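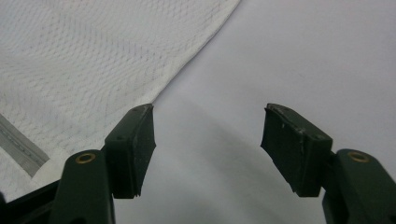
Fingers open in front of the white cloth, hand-held gripper, version with dark green pads.

Gripper comparison group, minutes of the meeting
Dec 8, 2025
Place: Nastetti, upstairs lab
Present: the two people from mechanics, the two from data, one from purchasing (left after item 3)

1. Minutes of last meeting
Accepted with one correction. In item 4 it was written that the Losgate fingers are shorter. They have the same length, only the pad is shorter. The correction is made in the shared file.

2. Results of the cloth trials
Mechanics presented the trials with the hand-held tool. Two sets of fingers were compared, Idex and Losgate, on the same tabletop and with the same cloths. In total 184 grasps were recorded and all of them could be used. The task was to take the cloth by its edge, lift it, and put it down again in the marked area.

Both sets managed the thick cloths well. With the thin cloths the Losgate pads slipped more often, mostly when the operator closed the fingers before the pads touched the table. Data asked if this is a fault of the pad or of the operator. Mechanics answered that it cannot be separated with the present recordings, as only one operator did the thin cloths. It was agreed to repeat this part with a second operator.

The white cloth with the raised diamond pattern was discussed longer. Its surface gives good friction, but the pattern makes it difficult for the software to find the edge when the cloth lies flat. Data will try a stronger filter first. If this does not help, we discuss the lighting again.

3. Wear of the pads
The pads show wear. The lower edge on the left one looks slightly ragged, and the right one has small chips and a few scratches at the slanted end. Mechanics does not think this changed the results, but there was no measurement. It was decided to change the pads after every 70 grasps from now on, and to keep the old ones in a bag with the date written on it.

Purchasing informed that 13 pairs of spare pads are ordered from Nakpan. The delivery is promised for January. Until then we have 2 pairs on the shelf, so please do not use them for demonstrations.

4. Camera position
Data would like the camera a little higher, so that the fingers take less space in the picture and more of the table is seen. Mechanics is against a change in the middle of the comparison. After some discussion the position stays as it is until the second operator is finished. A higher bracket can be drawn in the meantime.

5. Controller
The new controller was not tested, the cable was missing. Moved to the next meeting.

6. Other matters
The shadow of the tool on the light tabletop was mentioned. Data asks that the room lights are left the same for all recordings and that the blinds stay closed.
The file names are still written in three different ways. Please use the form in the lab notebook, first page.

Tasks
Mechanics: thin cloths with second operator, new pads before the start
Mechanics: drawing of the higher bracket
Data: edge filter for the patterned cloth
Purchasing: confirm delivery with Nakpan, order the controller cable

Next meeting: in January, when the pads have arrived. The invitation will be sent by e-mail.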